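Kindthorpe Bakery Studies Gallery: Table and Serving Pieces
Posted Apr 21, 2018

The Kindthorpe Center for Household Crafts maintains this gallery for members and visiting classes. The entries on this page concern small breads, the bowls in which they are served, and the work surfaces used in the Clommont teaching room. Selections are reviewed each November, and up to 300 entries may be kept on public view at one time.

Entry 100. Twisted pastry in pink bowl, with round bun
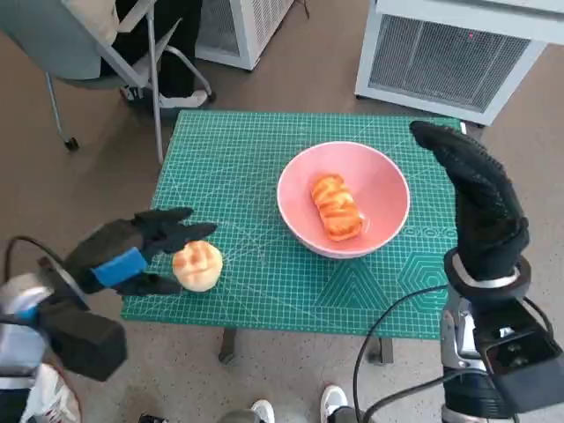
Enriched doughs form the largest group in the collection. Classes at Clommont begin with a plain round and proceed to scored and twisted shapes. Visitors wishing to compare crust patterns should also consult the Tiêu series, which is devoted to sweet buns with crackled tops and is shelved separately in the reading room.

Bowls are listed by color and approximate size. A pink ceramic bowl is entered under tableware, and any bread served in it receives its own line in the index. Green cutting mats with a printed grid are entered under work surfaces. Members are reminded that mats are to be wiped with a damp cloth and stored flat.

Entry 135. Pink bowl, empty, with two bread rolls 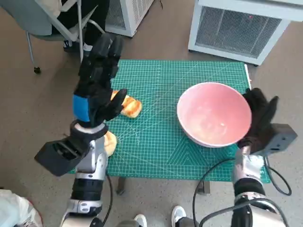
Rolls may be requested for table-setting classes through the Zultau desk, which also handles the loan of bowls, plates and linens. Requests should state the entry number, the date of the class and the number of places to be set. Tableware must be returned clean and dry. Chipped pieces should be reported at the desk and should not be placed back on the shelf.

Related entries: plain rolls; glazed breads; bowls, ceramic; mats and boards. The full index for the Clommont teaching room currently runs to 193 pages and may be read on site during regular hours. Printed copies of individual entries are available on written request to the Kindthorpe office. Please allow two weeks for delivery.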